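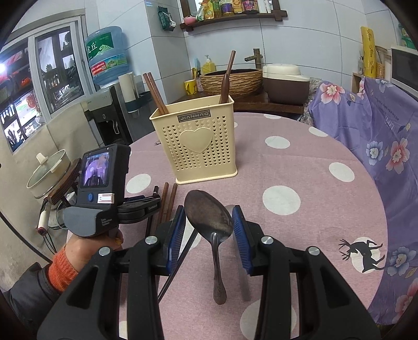 Spoon between the blue pads, table work with two hand units.

Lirkska Hand Gripper, pair
Wekix / Hand tools for data collection / Lirkska
Status: back in stock, new screws fitted. Older pairs READ THE NOTICE FIRST.

NOTICE: pivot screws working loose, lot 403

If your pair is from lot 403, stop using it until you've checked the pivot screws. Lot number is on the sheet in the case lid and on your packing slip. Other lots not affected as far as we know, but the check takes a couple minutes so do it anyway.

What happens: the silver screws at the jaw pivots back out. Slowly at first. Jaw gets a little side play, pads stop meeting square, then one arm drops out of line and whatever you're holding goes with it. We have 13 reports so far. Most were a dropped spoon or a cup. One was a full glass jar over a tile floor, one was a kitchen knife, and that last one is why this notice is at the top of the page and not in the changelog.

No injuries reported. Please keep it that way.

Cause: thread locker missed or short on one shift's worth of arms. Our mistake, not yours. Long sessions make it worse, and so does a lot of fast open-close on hard objects. First looseness usually shows after about 50 hours of use, sooner if you do cutlery all day. Thin metal handles seem to be the worst, they twist in the pads and the load goes straight to the pivot.

How to check
Power off. Unplug the cable if yours is the wired version.
Close the jaws on nothing and look at the pads from the front. Ridges should face each other. A step between them = loose pivot.
Hold one arm by the root and push the tip sideways. Small springy give is fine. A click is not.
Look at the screw heads, two on each arm. All should sit at the same height. If one stands proud, you're done, don't use it.
Repeat on the other hand unit. Both units in a pair come from the same lot but don't always fail together.

Don't just tighten them and carry on. We did that in the shop and they were loose again by the afternoon. Also please no superglue, two pairs came back to us like that and the arms had to be scrapped.

What you get
Screw kit, free, with pre-coated screws, a driver and a card with the steps. Fit both units, let them sit overnight before use. Or send the pair to the Flasungate workshop and we do it, shipping paid both ways, allow 6 working days plus transit. Customers near the Kawaguchi service desk can drop off in person, no appointment, mornings are quieter. Bring the case. Do not bring the charger, we keep ending up with them.

Kits started going out in June. If you ordered direct you should already have an email. If you bought through a reseller we don't have your address so you need to write to us with the lot number.

Recordings made with a loose jaw: can't fix those for you. Jaw opening is read at the arm, so side play doesn't show up in the width value, the log looks clean while the pads are off. If your grasps start missing to one side partway through a session, that's the likely reason. Check the video against the log before you throw anything out, early part of a session is often fine. We've added a pad alignment reminder to the start screen in the current firmware. It's only a reminder, it does not detect anything.

Safe use, all lots
Nothing sharp, nothing hot, nothing full of liquid over anything you care about. This was in the manual before but in small type.
Not for glass above table height.
Keep fingers out of the jaws when someone else has the trigger.
Cable over the back of the wrist, not across the table.
Watch long sleeves near the pivots, loose knit can catch.
Stop at the first click. Finishing the take is not worth it.

About the product

Pair of hand-held grippers for recording everyday manipulation. You do the task with the grippers, the units log it. Kitchens, tables, shelves, drawers. No robot needed on site, which is mostly why people buy them.

Two black arms per unit, blue ridged pads
Screen on the housing
Pads swap without tools
Wired or battery version, pick at checkout, can't be converted later
Foam case included

Pads: blue is standard. They grip well on wood and plastic, chopsticks are fine, polished metal less so. Wipe with a damp cloth, no alcohol, it makes the ridges go hard. Replace when the ridges look rounded. Worn pads make you squeeze harder and that loads the pivots, so if you've had yours a while get a new set at the same time as the screws.

Common questions since the notice went up

Can I get a refund insted? Yes, lot 403 only, full price, send both units back. Single units can't be refunded, they're calibrated as a pair.

Do I need to recalibrate after the screw kit? Yes. Jaw zero at minimum. Menu, Setup, Jaw zero, follow the screen. Do both units.

One of my screws is missing completely. Then don't close the jaws, put it in the case and send it in. We'll replace the arm, the bore is probably worn.

My pair is a later lot but it clicks. Write to us with a short video, sound on. Could be a pad not seated, could be something we dont know about yet. We want to hear it either way.

Will the kit void my warranty? No. Pivot cover is extended on every lot 403 pair whether or not you fit it yourself, no form to fill in.

Are the spare arms in the shop safe? Yes, old stock pulled. Spare arms bought before the notice, check the bag label for 403 and swap if it matches.

Contact: use the Lirkska form on the Wekix support page, put the lot number in the subject line. Phones are busy, form is faster. This page gets updated when the report count changes.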